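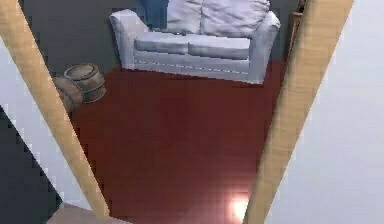
Stemton Field Sieve Set, 17-inch

Stock checked 2018-11-04

The Stemton set is two nesting sieves for dry screening of dig soil, one coarse and one fine. The maker's leaflet says it "transforms recovery rates." We sell it and we would not go that far. A sieve catches what is bigger than its holes. If your crew is shoveling too fast, small beads and fish bone will still end up on the spoil heap.

What you get
2 round sieves, 17 inches across
Steel mesh, beech rims
Canvas carry bag

Stemton claims the mesh is good for 300 buckets of gravelly soil before it sags. We have no way to check that, and the leaflet doesn't say how full the buckets were. Replacement mesh is sold in packs of 6. Draw your own conclusions.

How it compares
The Vokura sieve costs more and has a deeper rim, so less soil jumps out when you shake it. The Kashyap is lighter, but its mesh is stapled and we have seen staples pull. For heavy clay none of the three is much use dry. Buy a wet screening stand.

The "Museum Grade" label
Printed on the bag. We asked Stastel, who import the set, which museum and which grade. They are looking into it.

Delivery
Ships in one box. The next batch is due in December, according to Stastel, who said the same of the last batch and were late. Returns are accepted if the mesh is clean. Please knock the mud off first.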